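Stakstead: Frequently Asked Questions
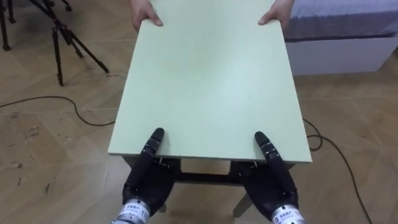
Two hands of ours at the far end, two of Stakstead's at the near one.

What is Stakstead?
A two-armed robot that Halima Nyamweya and Erick Ondieki are building at home, on weekends and against advice. Its job is to hold the other end of things.

That's all?
Have you ever tried to find someone to hold the other end of something on a Sunday?

Did you make the hands?
No. We bought the hands and built what's behind them: the stand, the shoulders, the wiring and the excuses. Erick made 3 hands of his own first. They live in a drawer.

How does it grip a panel?
Fingers underneath, thumbs on top, same as you. The thumbs took us until November.

How much can it lift?
We stop at 6 pounds per arm. Erick would like to stop later. Halima owns the power switch.

Does it walk?
It does not. You bring the furniture to Stakstead.

What has it cost?
3000 dollars before the hands. We don't discuss the hands.

Is it safe to stand at the other end?
Keep your fingers on your own side and let go when Halima says so. The arms run at 55 percent speed whenever a person is holding the same object.

Why the name?
Dreltcombe was taken by the previous robot, which is now a shelf.

Can I have the code?
Yes, once Erick has removed the comments about Halima's code.

Last updated January 28, 2018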